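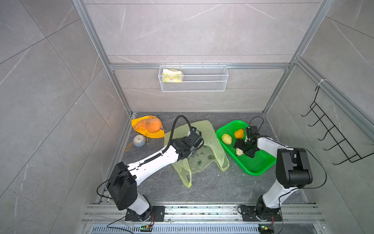
What is film drag in robot bagging?

Film drag is a fault in which a thin plastic bag stays attached to a robot's gripper after the gripper has opened, so that the next arm movement pulls the bag, and whatever is in it, along for the ride.

Film drag, also called bag following or cling carry, is a handling fault found in robotic packing cells that work with soft, lightweight bags. It is best known from two-arm grocery cells, where one arm looks after the bag while the other moves the food. The fault is a wonderful puzzle for anyone who enjoys robots, as every part of the machine can be in perfect working order while it happens. The motors reach their targets, the jaws open when told to, the log is clean, and a bag of bread rolls is on its way across the cell.

The name was coined by Feng-yi Cheung, a test engineer on the Oltau packing project, who used it in her notes on a run of 524 bagging cycles. Earlier records from the same project listed these events under "dropped item" or "unknown," which hid how often they shared a single cause.

Causes

Thin film is light, stretchy and fond of sticking to things. When a gripper closes on the neck of a bag, it gathers many layers into a small space, and some of them get pressed into screw heads, cable ties and the gap behind the fingertip pads. Opening the jaws frees the layers between the pads. It does nothing for the ones caught behind them.

Static charge makes matters worse in dry rooms. A bag rubbed along a gripper housing can hold on with surprising strength for something so light, and a charged handle loop will sometimes swing toward a passing cable. Fingers with several joints give the film more places to lodge than plain flat jaws do, although they are far better at picking up soft or round food. Much of the fun in gripper design lies in that trade.

A second cause is twist. If the wrist turns while it carries a bag, the neck winds up like a rubber band. Once the jaws part, the neck unwinds against the fingers and may wrap one of them. In the Oltau notes, wrist turns made with a loaded bag came before most of the worst events, and Cheung marked them in the margin with a small spiral. 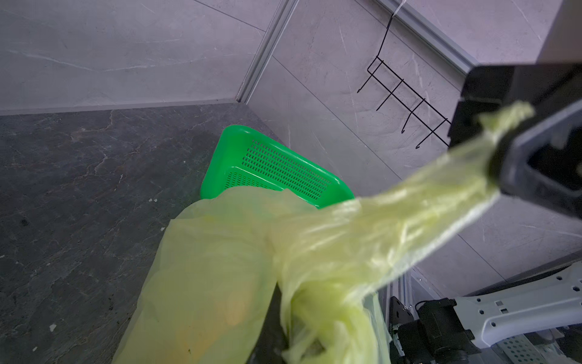

The load matters as well. A heavy bag tends to pull itself free, since its weight holds the body down while the arm rises. Cheung's standard test load was 615 grams of wrapped bakery items, which released cleanly far more often than the same bag with a single roll in it. An empty bag is the hardest case of all, and also the one every packing job has to begin with.

Effects

The mildest result is a bag that ends up a little out of place. The next grasp then misses or takes hold of a side seam, and the cell loses a few seconds on a retry. More serious is the tip-over, in which a dragged bag catches a basket or tray and spills it. Squashed bread is the usual casualty.

The safety concern comes from what people do next. A strip of plastic hanging off a gripper looks harmless, and the natural urge is to reach in and pluck it away. If the arm is only waiting for its next command, a hand in that spot is in real danger of being pinched. The Oltau operating sheet therefore treats visible film on a gripper as a stop condition: the operator presses the stop, waits for the arms to be locked out, and clears the plastic by hand only after that. Pulling on a snagged bag with the arms powered is forbidden, even with long tongs.

Film can also creep into a joint. Wound around a wrist, it may rub against cables or cover a camera lens, and the robot may then carry on with a poor picture of where things are.

Detection

Film drag is hard to catch with ordinary sensors. Finger position says only that the jaws are open. Wrist force sensors can feel a full bag but struggle with an empty one, whose pull is easily lost among the small forces of a moving cable.

Cameras do better, though see-through plastic brings its own headaches. Objects behind the film show through it, folds throw bright streaks, and a bag very close to a wrist camera turns into a soft wash of color with hardly an edge to be found. Software trained mostly on boxes and cans tends to find the food and overlook the bag around it.

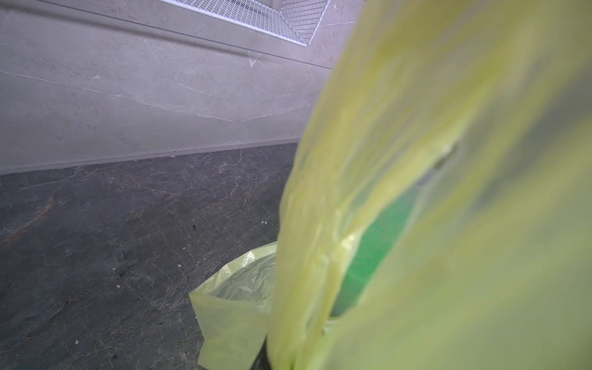

Etatus, a checking program written for the Oltau cells, gets around this with a lovely bit of simplicity. After each release the arm backs away slowly by a short distance and pauses. The program compares a wrist view from before the move with one from after it. Anything that stayed the same size and in the same spot, apart from the gripper itself, must be traveling with the arm. The method needs no idea of what a bag looks like, and works on paper and netting too.

Its weak point is a long, slack bag. The neck can remain caught while the body lies still on the floor of the cell, and the short move is over before the slack runs out. Cheung called this a "sleeping drag" and recommended a second, longer move for any bag with its handles spread.

Prevention

Smooth fingertips are the first remedy. The Kao pad, a one-piece rubber sleeve, covers the gap behind the fingertip and leaves film nowhere to wedge. It wears quickly at the corners and is replaced every 500 cycles. Cable ties near the wrist are trimmed flush and turned to face away from the jaws.

Changes to the motion help just as much. The Grullier release, named after the workshop where it was first tried, opens the jaws in 2 stages. They part slightly, the wrist rocks back to undo any twist, and then they open fully while the arm withdraws along the line of the neck. On a two-arm cell the other gripper can pin the bag during the last part of the move. This clears nearly every ordinary snag but ties up both arms, so it is usually saved for empty bags and for the retry after a failed check.

Antistatic bags reduce cling in dry weather. They have no effect on film that is mechanically trapped.

See also: gripper release faults; deformable object handling; lockout procedure; two-arm coordination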